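Fendivmont has released an update for its Sernia bench oscilloscope software, fixing a fault in the spectrum view. With averaging set above 64, the noise floor read 10 dB too low.
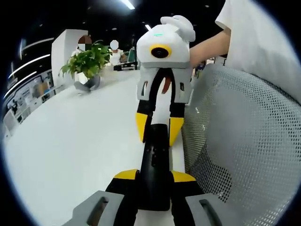

According to one user on the Kirach forum, older captures open correctly after the update.

The fix covers sample rates up to 500 MS/s.
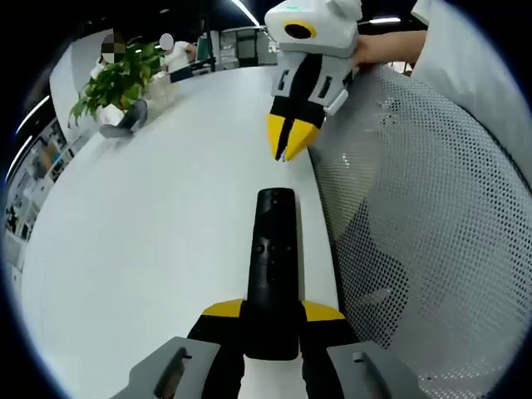 Do probes need recalibrating? Only the display was affected, so existing calibration stands.

Installation restarts the instrument, 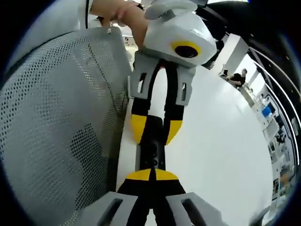 and saved setups are kept. Räsänen, the Nordic distributor, will offer the file
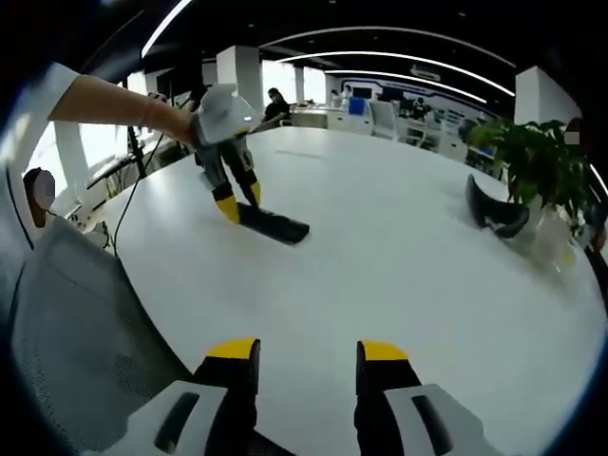 on its download page from November.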